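The Korkside practice chanter stand and tune folder

I started making these because my own tune sheets kept sliding off the kitchen chairs. I play whistle and a bit of concertina, and for years my music lived in a heap, held down with a mug. The Korkside is a tabletop stand with a folder that clips into it, and it's the one thing I sell that I use every single day (sometimes twice, if the neighbors are out!).

The stand is solid beech with a strip of cork along the lip, so pages stay put and it won't scratch a nice table. It folds flat and goes in a fiddle case pocket. I've made it in two heights. The low one suits whistle, recorder and chanter players who sit right up at the table, and the tall one is better for concertina and small accordion, where your elbows need some room. If you're between the two, get the tall one.

The folder holds 60 sheets in clear sleeves that don't glare under a lamp. I tried a lot of sleeves before I found these and I'm a little bit proud of them. You can write on them with a wax pencil and wipe it off later, so go ahead and mark your breaths and bellows changes.

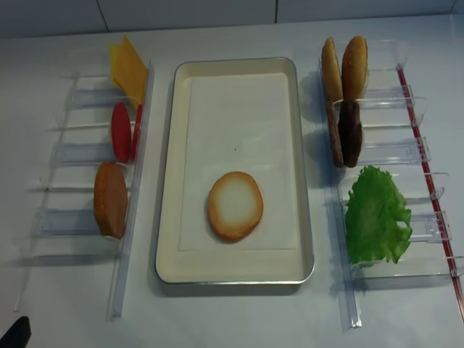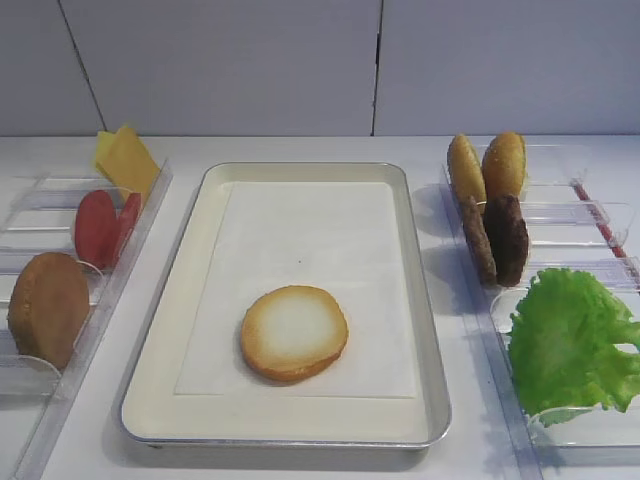 Now, sheet size, which is what most of you email me about. The sleeves take regular letter paper, and they also take the smaller half-letter size that the Burnovora tune books are printed on. With a smaller page you want a bit of border all the way around so you can slide it in and out without bending the corners, the same way the white paper in that tray has a cream margin showing around it. A page that fills the sleeve edge to edge is a pain to get out in the middle of a set, believe me. If you print your own, trim them a little and round the corners off with scissors.

Tegan Tipoki at the Tamihana session tried the first batch and asked for a wider lip, so the current ones have that. She keeps her jigs in front and her reels in back and has never once lost a page, or so she tells me! I made 507 stands last year and I still sand each one by hand, which is why there's sometimes a wait. If you need yours for a May workshop or a festival, put that in the order notes and I'll do my best.

Spare sleeves come in packs, and the cork strip peels off and can be replaced. It should last you ages, but mine got chewed by a puppy. The part number for the strip is 3267. The Ravudari carry bag fits either height with the folder still clipped in.

Contact Korkside | © Korkside, all rights reserved | Back to top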